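Production Diary of the Plescombe Film Society
Entry for March 21, 2018

The Society met at the Plescombe hall this evening to view the second cut of "Wike," our family comedy about two sisters who inherit a seaside hotel. The cut now runs 75 minutes without titles. Members had asked for a shorter opening, and the editing group has supplied one. The sisters reach the hotel before the first song ends, and the long drive along the coast has been removed.

I record with some regret that the drive is gone. It contained the best weather of the whole shoot. The members present were nonetheless in favor of the change, and it will stand.
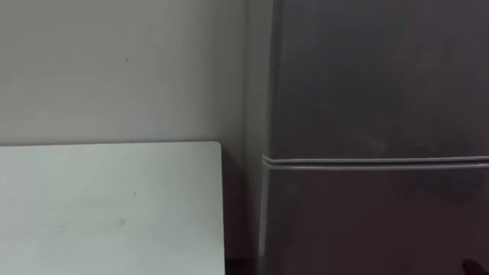

The middle section remains the weakest part of the picture. The older sister decides to sell the hotel, changes her mind, and decides again, all within a few minutes. Two members felt that the audience would lose patience with her. It was agreed to drop the second telephone call and to let the dinner carry the decision. I am to prepare a revised order of scenes before the next meeting.

The sound in the dinner scene also requires attention. Several lines are lost under the noise of plates. The actors have kindly offered to record them again, and up to 6 lines may be needed.
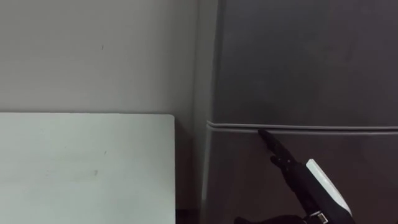
Music and Titles

The Society has received permission to use the waltz from "Iria," the stage musical we presented in an earlier season. It will be heard over the hotel dance and again under the closing titles. The new recording is slower than the one we used on stage, and I believe it suits the ending well. The dance itself will need a small trim to match.

The titles are still in draft. Three spellings were corrected this evening, and the musicians will be listed by instrument -- a point on which they have been very patient.
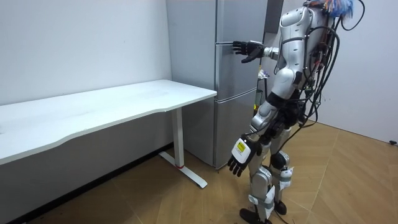 A further matter concerned the Plaltelska festival, which accepts comedies of feature length from amateur groups. Entries close in April. The members voted to submit the picture, provided that the sound work is complete by then. If it is not, the Society will hold the film for its own autumn program and will enter the festival the following year.

I watched the last four scenes once more after the others had left. The final conversation on the stairs is too dark on the hall screen, although it looked well enough on the small monitor. I have made a note to ask for it to be lightened before anyone outside the Society sees it.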